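Re: Oiling butcher-block tops twice a year
23 Dec 2025

> The Mirniso people say 2 coats of their hard oil in January will carry
> a butcher-block top through the whole year. I paid for the big can and
> I'm happy so far. Has anyone here got a good reason not to switch?

Well, "so far" is three weeks by my reading of your last post. I'd hold off on the happy part until the top has been through a summer.

I've heard this pitch before. Brinitz made the same promise for their wax, and the folks at the Hájek shop repeated it to every customer who walked in. My kitchen counter went gray by the sink all the same. Now Mirniso wants more money for a smaller can, and the label won't say what's in it beyond "natural oils." Linseed? Tung? A drier of some sort? I wrote and asked, and got back a coupon. 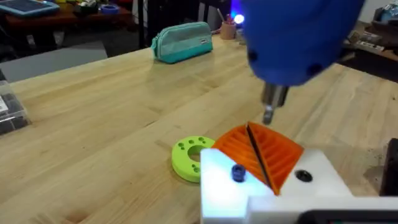 Does a hard oil protect wood better than plain mineral oil?

Against spills, probably, for as long as the coat stays whole. Once it wears through in one spot you have to sand before you recoat, and that's the part the ads skip. Mineral oil you can wipe on any evening with an old T-shirt.

The Mevum test that keeps getting passed around doesn't move me either. It covers 12 boards, all new and all kept indoors, and I can't find a word on who paid for it. Show me a top that gets chopped on and has coffee left on it overnight.

If you've already opened the can, use it up. Try the underside first, and keep the rags out of a closed bin. I'm staying with the cheap stuff until somebody posts results from a second year.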